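Chapter 7
Writing the Task Sheet Before You Record Anything

I spent my first year in this field believing that good demonstrations came from good hands. Find someone with a steady wrist, ask them to close a bag of coffee or put away some dishes, and the robot would have everything it needed to learn from. Then I was handed 125 recordings of one kitchen task and asked to check them against the standard we were supposed to be following. It took me a whole miserable November!

The trouble was the sheet. It said "close the bag with the clip," and that was all it said. Some people folded the top over twice before reaching for the clip, some rolled it, and one man squeezed the air out first (very sensibly, I thought). Every one of them had followed the instruction.
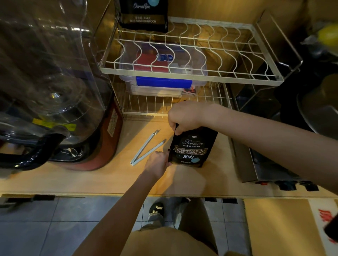

So this chapter is about task sheets - how to write one, how much to put in it, and when to leave people alone. My old supervisor, Tadeusz Głowacki, used to read every draft out loud in a flat voice while I stood at the counter and did exactly what he said, no more. I hated it, and I still do it with my own students. You find the missing words very fast when you're standing there with a clip in one hand and no idea whether you're allowed to put it down.

We'll work mostly from the Clavau guide, which is short and asks for four things on every sheet: a start state, an end state, the objects that may be touched, and what counts as a failed attempt. The Brurklow rules are longer and fussier, and I'll bring them in when we get to safety around stoves and hot drinks. Where the two disagree I'll tell you which one I use, but please argue with me.

Start with the end state. I know it feels backward, but write down what "closed" means before you write a single step. Is a fold enough? Does the clip have to cover the full width of the bag? Can the bag be lying on its side when the person stops? Pick your answers, put them in plain words, and hand the sheet to somebody who wasn't in the room when you wrote it.

7.1 Describing the end state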